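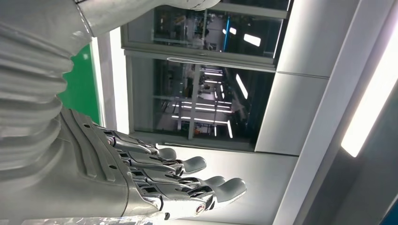 Attachment 1: metal hand, fingers pointing right

Ticket: Backup stops part way through, drive no longer found
Product: Noteck Backup (desktop)
Opened: June 20, 2022
Status: Closed, fixed by customer
Priority: Normal

Customer

I use Noteck to back up my main computer to a Branilo network drive in the cupboard under the stairs. It ran every night without trouble from November until I changed my router. Now the backup starts on time, copies files for a while and then stops with "Destination not available". The log says the same thing each time:

Job started
Destination found: PAN
Copying
Destination not available, retry 1
Destination not available, retry 2
Job ended with errors

Pan is the name I gave the drive. The new router is an Arton. The computer is on Windows 10 and everything is wired, no wireless involved.

If I go to the computer straight after it fails I can't open the drive in File Explorer either. If I wait a bit, or turn the drive off and on, it comes back and I can open all my folders. The drive's own page in the browser says the disks are healthy.

The whole backup is some 200 GB but most of that is already on the drive, so a normal night is only a small amount.

What I have done so far: restarted everything, reinstalled Noteck, made a new job with the same folders. No change.

Support

Thank you for the log. As File Explorer loses the drive as well, the fault is probably outside Noteck, but we can help you narrow it down.

Please try the following and write down the result of each.

Copy a large folder to the drive by hand, without Noteck running. Note how long it goes before it stops, if it does.

When the drive goes missing, open a command prompt and type ping pan, then ping followed by the number address of the drive. The address is on the drive's status page, under Network.

Check in the drive's settings whether disk sleep is turned on, and after how long.

Please also tell us whether the job points to the drive by name or by address. You will find this under Job, Destination, Details.

Customer

Results.

Copying by hand stopped as well. It got to 77 per cent and then Windows said the network path was not found. I did it a second time with a different folder and it stopped again, earlier in the copy but after a similar time.

Ping by name: could not find host. Ping by address: request timed out. I had expected the address to work.

Disk sleep was on. I turned it off and ran the backup again. It still failed.

The job points to the name, \\PAN\backup.

One more thing. I looked at the clock on the last few runs. The backup fails 35 minutes after the drive is switched on, or very close to it. It doesn't seem to matter when the job itself starts.

Support

That is useful. A fixed time after switching on often means the drive is losing its network address. The drive asks the router for an address, the router lends it one for a set time, and the drive is supposed to renew it before it runs out. If the renewal goes wrong, or something else has the same address, you lose the connection in the way you describe.

Please look at the list of connected devices on the router and compare it with the address on the drive's status page.

Customer

I found two things.

The drive has a fixed address typed into it, left over from the old router. I had forgotten about that. The address is inside the range the Arton hands out, and the Arton has given the same one to our printer.

The printer is set to wake up and check for updates a while after the power comes on. The drive and the printer are on the same power strip, so they always come on together. I suppose that explains the timing. I unplugged the printer and ran the full job and it finished with no errors.

Support

Yes, that would do it. Two devices on one address will knock each other off.

Set the drive to get its address automatically, save, and restart it. Then, in the router settings, reserve an address for the drive so that it stays the same. The Arton menus differ between versions, but look for Address Reservation or Static Lease. After that, plug the printer back in and restart it so that it asks for a new address.

You can leave the Noteck job pointing to the name. If Windows is slow to find it the first time, open \\PAN in File Explorer once and then start the job.

Customer

Done as described. It was under LAN, Reserved Addresses on mine. The save button is at the very bottom of the page and I missed it the first time, so the reservation was gone after the restart and I had to enter it again.

The printer picked up a different address and prints fine. The backup has now run 4 nights in a row without an error. I turned disk sleep back on after the second night and it made no difference.

You can close this.

Support

Closed. If the error returns, reply to this ticket and attach the new log.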